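Home & Table | Opinion | 381 shares | 4 comments

In Praise of the Dish Tub

I have lived with a dishwasher for most of my grown life and I have nothing bad to say about it, except that for the things I care about most I hardly ever use it. The good plates, the odd plates, the plates that came from somebody, all of those get washed by hand in a plain plastic tub, and I would like to make a case for the tub, because I think it has gone out of fashion for no good reason at all.

My grandmother had one, of course. Everybody's grandmother did. It lived under the sink and it came out after supper, and it did duty for dishes, for string beans, and once in July for a very unhappy cat. When I moved into my first apartment on Panine Street I thought I was past all that. I had a sink! A sink is already a tub, I told myself, so why would a person put a tub inside it?

Well, I chipped three dessert plates that winter and I found out why. A sink is hard, the faucet hangs down right where you want to lift something out, and there is always a fork lying in wait at the bottom. Plastic has a little give in it. You can set it wherever you have room, too, and carry it to the table or the cupboard when you're ready, which matters a good deal if your kitchen was laid out (as mine was) by someone who never cooked in it.
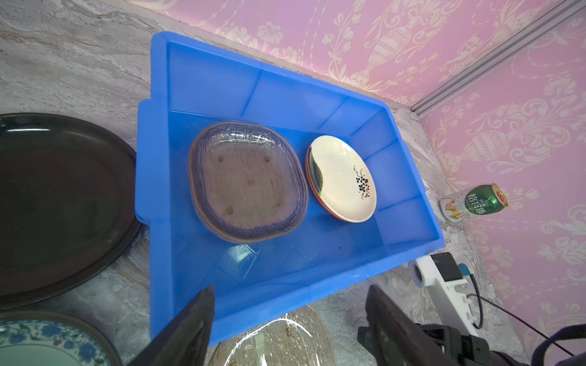
Mixed dishes are the other half of my argument. I gave up on matching sets years ago, after the Fröhlich dinner service my aunt left me got down to a number that would no longer seat a family, and I have been happier ever since. What I own now has come in by ones and twos, from the thrift store, from church sales, from friends who were moving. You can put wavy lavender-gray glass plates in a blue bin right beside cream saucers with a black spray of blossoms, leave a big dark platter waiting on the marble-patterned counter, and it all looks like it belongs together, at least to me, and against a pink damask wall at that. A machine rack wants everything one size. A tub doesn't care.

I do have a few rules, and I will admit that they are fussy. Like goes on like, and the stacks stay short. Glass gets its own turn if I have the patience for it. The heavy platter never goes in with company, and anything with painting on it comes out before I go looking for the dish towel and get distracted by the mail.

My friend Abelardo Condori thinks I'm being sentimental. He ran the kitchen at Rallier for years, and he washed more plates in a night than I do in a season, and he says a good machine and a good rack will beat a pair of hands every time. For a restaurant I'm sure he's right. But he was over for coffee not long ago and I noticed he washed his own cup in my tub without being asked, and he took his time over it, and he told me a long story about his mother's stove while he did. I don't believe he would have told it to a dishwasher.
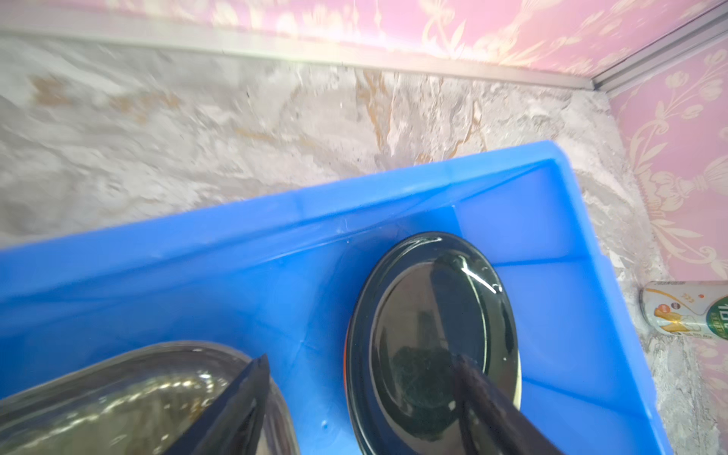 Color is a smaller matter, but I have opinions there as well. I used to have a white tub and before that a gray one, and in both of them a clear glass bowl would simply disappear under the suds until I'd cracked it against something. Bright blue is better. A dark oval dish shows up against it right away, even lying at a tilt, and clear glass down in the corner gets enough shine along its rim that your hand knows to go gently. I don't suppose whoever makes these things had that in mind, but I'm grateful anyway.

I know what people will say about water and time, and I can't argue the numbers. I only know that I fill the thing partway, I don't let the faucet run, and I'm usually finished before the radio program is. And I know which dishes I still have. The Miltine saucers I bought with my first real paycheck are all here, every one, and they have never been anywhere near a rinse cycle.

So if there's a tub in your basement holding paint rags or Christmas lights, I wish you'd bring it up, give it a good scrub, and try it for a week with the plates you're afraid to use. You might start using them on ordinary nights. I had soup from one of mine last night, and there was nobody here but me.

Filed under: Kitchen Talk, Opinion, Everyday Things

You may also like
The Case for Cloth Napkins on a Weeknight
What I Kept From My Mother's Cupboards
Drying Rack or Dish Towel? Our Readers Answer
A Small Kitchen Is Still a Kitchen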